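Pre-Listing Property Inspection – Townhouse, Two Storeys
Property: 4 Grodlow Court, Plernuddale
Prepared for: Stevens Residential Sales
Date of visit: 8/15/25

Items are marked OK, MONITOR or REPAIR. Comments apply to the parts that could be reached without moving furniture or opening walls.

1. Roof and gutters – MONITOR
Tiles sound on the street side. Rear gutter holds water at the downspout end. Re-hang before the first open house.

2. Stair and handrail – REPAIR
Handrail loose at the upper bracket. Two screws missing. Treads firm, no movement underfoot.

3. Smoke alarms – REPAIR
One alarm on each floor. Upstairs unit did not sound on the test button. Replace the unit, not only the battery.

4. Water heater – OK
Oltard tank, capacity 80 gallons. Relief valve moves freely. Discharge pipe ends outside, clear of the path. No rust at the fittings.

5. Electrical panel – MONITOR
Breakers labeled except for the last row. Outlet beside the kitchen sink has no ground fault protection. Owner to get a quote from a licensed electrician and pass it to the agent.

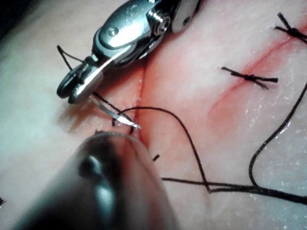
6. Bathrooms – MONITOR
Sealant split along the tub in the main bathroom. Exhaust fan runs but is noisy. Floor tiles level, grout worn at the door.

7. Balcony – REPAIR
Railing height meets the local minimum. Base plate at the left post has surface rust and roughly 2 inches of cracked mortar. Keep visitors off the balcony until this is fixed.

8. Garage – OK
Door reverses on contact. Side door closes and latches. Old paint cans to be removed before photography.

9. Yard and fence – OK
Gate latch works. Paving even. Trim the hedge back from the meter box.

Follow-up
Items 2, 3 and 7 to be completed before the property is advertised. Items marked MONITOR go in the seller's disclosure and will be checked again in October if the home is unsold.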